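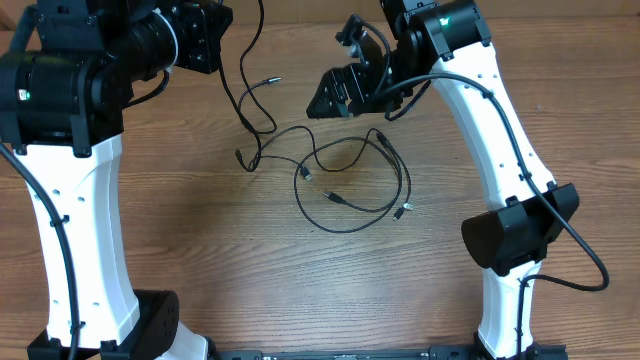 Cables are my weak spot. I can keep a spice rack in order for years, but put me near a drawer with more than two leads in it and I give up and shut it again. The trouble with a heap of thin black ones, like the knot lying on the wooden tabletop there, is that they all look the same, so you follow one with your finger and come out on another. I used to pull. Please don't pull! You only make the tight bits tighter, and then you need a fork (yes, I have used a fork, the small sort you get with cake, and it's very good at opening up a knot).

What I do now is put the whole lot down on a table, somewhere with decent light, and unplug everything at both ends before I start. Then I shake it. Pick the bundle up from the middle, give it a gentle jiggle and lay it back down, and quite often half of it drops apart on its own. After that I look for a loose end, any loose end, and work it backwards through the loops. Feed the loop over the plug if you can, it's much less fiddly than dragging the plug through the loop.

If you get cross, walk away. My neighbour Milagros Iglesias gives herself 15 minutes on the kitchen timer and then stops, whatever state it's in, and I've copied her.

Coiling

Everybody winds them round their elbow and I wish they wouldn't. It puts a twist in the lead every time round, and after a few months it won't lie flat for love nor money. Make loose loops in your hand about the size of a saucer, and if the lead starts to fight you, roll it a little between finger and thumb as you go until it lies down. Thin ones can take a smaller loop, but never fold them sharply, and leave the bit next to the plug alone, that's where they go first. If you find one that's cracked or showing bare wire, out it goes. Our tip at Claldale has a bin for small electricals and takes cables in it.

Ties

I bought a bag of 50 small black cable ties in February and I'm still going. They're lovely for a lead that stays put, say down the leg of a desk or along the back of a shelf. Pull them up till they're just snug, you should still be able to slide the lead a bit, and snip the tail off flush or it will scratch you every time you dust. For anything that moves (lamp on an arm, sewing machine, the iron) leave a nice generous loop of slack at the bend before you put the tie on.

For leads I use and put away again I like the hook and loop sort, or the wire twists off bread bags, which are free. Anathi Zulu from my sewing group uses hair bobbles. I tried it and mine went sticky in the heat, so maybe buy better bobbles than I did.

Labels

Masking tape, folded over the lead like a little flag, with biro on it. Do BOTH ends. I only did the plug end the first time and spent an evening under the desk with a torch. Washi tape looks prettier but it falls off.

Where to keep them

Toilet roll tubes stood up in a shoebox, one coil to a tube. I know it looks like something from a primary school but I can see every one of them at a glance, and it cost me nothing. Big extension leads hang on a hook in the cupboard under the stairs.

Karabo Mnguni wrote in to ask about getting old sticky residue off a lead: a drop of cooking oil on a bit of kitchen roll, rub, then wipe with a barely soapy cloth and dry it well. Unplugged, of course!

Last updated 05/07/2023

More from the Sulcombe kitchen table: drawers that stick, limescale, what to do with odd lids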